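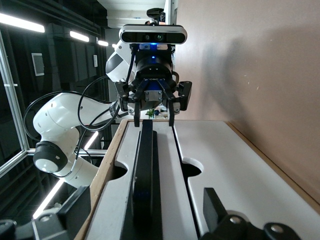 A white robotic arm with a black gripper, above a white board.

Search this site... Go

CUNDEO TO PLAY NEW ALBUM "PRUSIS" FRONT TO BACK AT THE OLD DULVILLE ROLLER RINK

DULVILLE, April 2026 - Okay, I've been sitting on this one since December and I can finally type it out loud: Cundeo are coming home! The band will play their second album, Prusis, from the first song to the last at the old roller rink on Mill Street, and yes, the disco ball is still up there and yes, we're turning it on.

I'm Coralie Rakena. I book shows, I write these releases, and on the night I'll probably be the one handing you a wristband. I first saw Cundeo in a laundromat (long story, very warm room) and I've been pestering them to do a proper hometown show ever since. They kept saying they wanted a room with a good floor. Well, I found them a floor.

If you haven't met the band yet, Subira Muli sings and plays guitar, Atieno Masanja is on bass and does all those high harmonies you thought were a keyboard, and Jacobus Cele plays drums. Asnakech Worku joins them on violin for this show, same as she did on the record, and if you've heard the long middle part of "Hầu" you already know why I'm excited about that.

Prusis runs 42 minutes. Live it's going to be longer. I sat in on a rehearsal and the closing song went on so long that I ate a whole sandwich and was sorry when it stopped.

"We never get to play the quiet ones," Subira told me. "At a festival you get half an hour and you pick the loud songs, and the quiet ones are the reason we made this album. So come ready to hear us breathe."

Jacobus had a shorter statement: "I'm bringing the big cymbals."

The rink holds 809 people standing, and we're keeping a raised section along the snack bar side for anyone who'd like a seat. Just tell us when you book and we'll put a chair aside. The snack bar will be open all night with pretzels, lemonade and local beer. I asked about skating and the answer is no, sorry, not while there are cables on the floor.

Tickets are $26, the same at the door as in advance, with no fees stuck on at the end. Kids under ten get in free with a grown-up (bring ear protection for them, please). Doors open at 7, and the band goes on at 8 with no opening act. I know some of you like to stroll in an hour late, and I love you, but you'll miss side one.

There'll be vinyl at the merch table, plus a shirt that Atieno drew herself. Cash and cards are both fine.

Members of the press who'd like to come, talk to the band or hear the album early can write to me through the press desk. Tell me who you write for and whether you want a photo pass. Photographers get the first 2 songs from the front, and after that you're welcome to put the camera away and dance.

See you at the rink!

Contact: Coralie Rakena, Press Desk | © Cundeo. All rights reserved. | Back to top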